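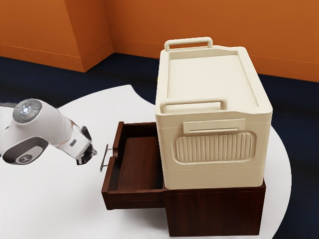

Re: [hillton-swap] Sat. drop-off and the storage unit

Quick reply, on my break.

> The unit at Trarna is full again. Can we skip furniture this
> month and just take kitchen stuff and kids clothes? Also who has
> the second key, the Drasden Road people were asking.

Fine by me on furniture, but small pieces should still be ok – nightstands, little cabinets, anything one person can carry. Big dressers no. We had two left over in May and paid 44 dollars to get them hauled, not doing that agian.

Second key is at the Sirko front desk. Ask for the envelope marked 485 (thats the unit number, not the gate code). Gate code hasn't changed.

Coolers and storage boxes: lids please. And empty them first. Somebody's tax papers are still sitting in my trunk, if they're yours write me off list.

Flyers – I printed 100, more than half are left. Will bring them Saturday unless someone near the library wants a stack sooner.

Doors at nine, tables up before that if you can make it. Cant stay past noon this time.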